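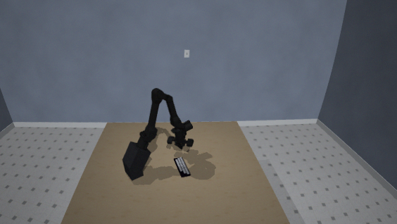 Typing Lessons

At Rerel, the first thing a robot learns is where a key is. Inês Ramalho teaches it from a desk in Brevley, with a hand controller and a simulated room on her monitor. She moves her wrist, and the black arm on the screen moves with it.

Each practice run is saved. She has kept 313 of them so far and thrown out 80, mostly for hesitation.

"If I stop to think, the arm learns to stop too," she says. "So I decide on the letter before I start."

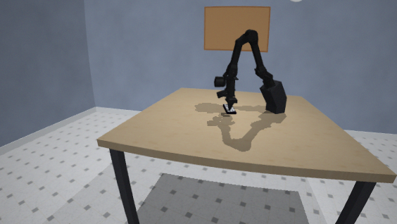 The hard part is depth. On a flat monitor, a fingertip just over a key looks much like one resting on it, so Ramalho switches between views before she commits to the last bit of travel — a habit she picked up in December.

The letters are not in the usual order, either. Q sits beside W, but Z comes next, and touch typists find their old habits no help.
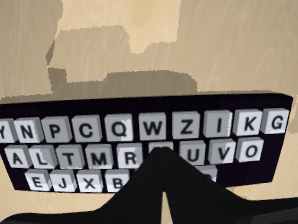
Henrique Lobo would rather see the lessons done by hand on a real arm, and argues that a person guiding the joints can feel the key give. Ramalho agrees with him on that. She still had 24 runs to record before lunch.

Recent features
The Night Shift at Larnus
Stelmakh Rebuilds Its Sorting Line
Benedita Salgado on Teaching Welders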